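Handout 8: House Rules for Shared Tables
Revised 9 July 2021

Today we cover the part of robotics with no equations in it, so please stay awake. The Salinas rules run to 169 lines. You are responsible for 11 of them, and these are the ones people break.

Rule 1. Set out only what the task needs. A coffee task gets a mug, a cup of beans and a spoon. It does not get your phone. 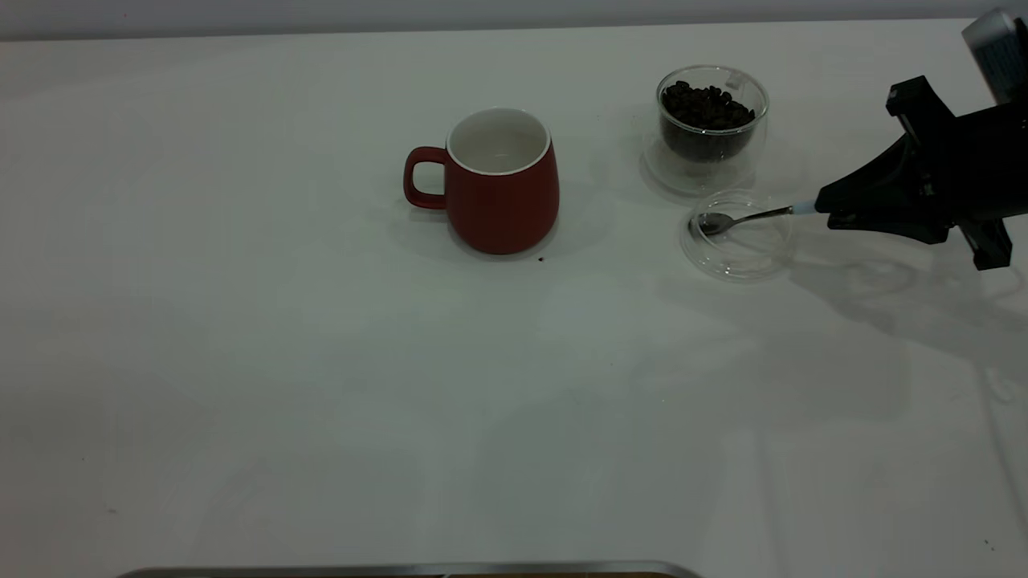

Glass counts double. Clear objects are hard on cameras and harder on whoever has to sweep, so log every glass item before the arm gets power.

Rule 2. A tool at rest goes back to its marked pose in the log. "Near the cup" is not a pose. Last May we had three teams write "near the cup" and then argue over whose run was valid. 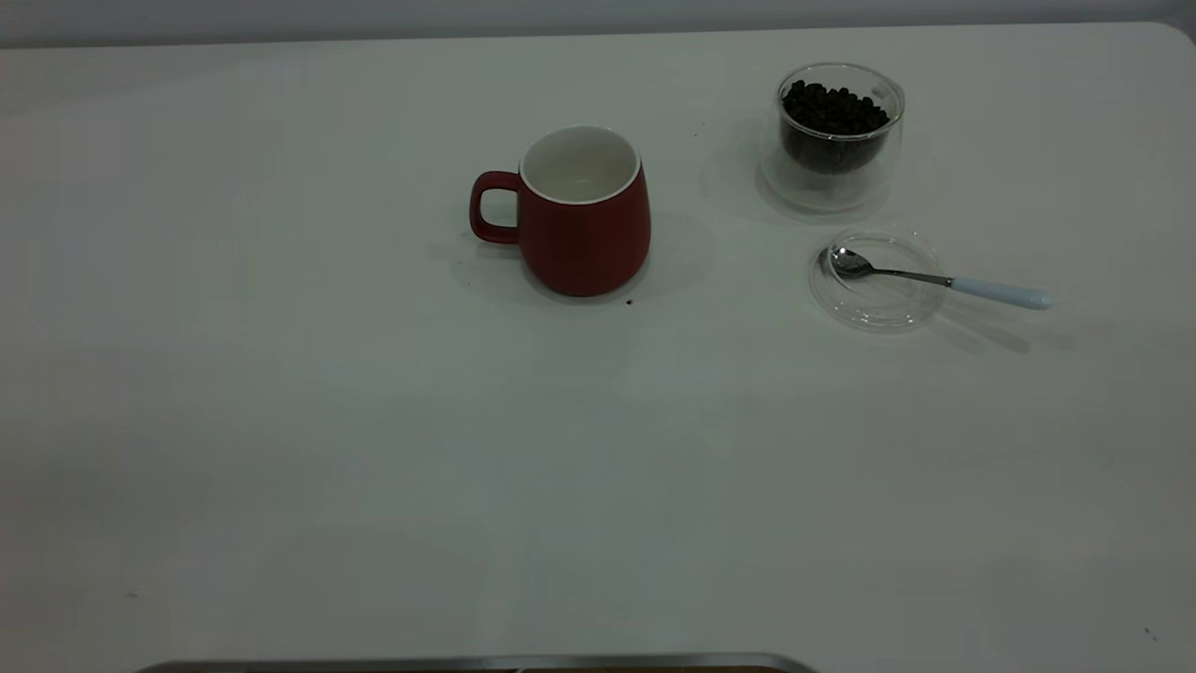

Fig. 2. Spoon at rest, mug and beans behind it.

Rule 3. Check the wrist view before you approach a handle. Write down which way the handle points in that view -- the wrist and the fixed camera will not agree on "left," and neither will you and your partner.

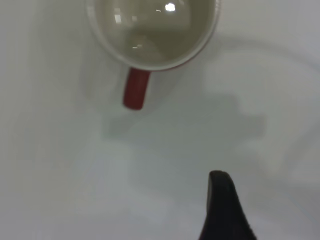

Fendeno Department of Applied Automation, Bovthorpe Campus

Rule 4. Keep a 10 cm margin inside the table edge for anything you put down. The arm may cross the margin. The mug may not live there. Taltell, our logging tool, will accept a run that ignores this. Your grader won't.

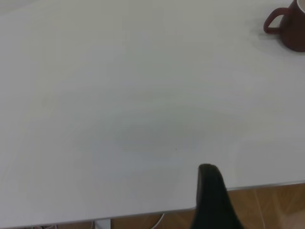 Rule 5. Stopping

Anyone in the room may call a stop. You do not ask why until the arm is still. Write the time and the reason in the log, even when the reason is "looked funny."

Reading for next session: lines 8 to 11.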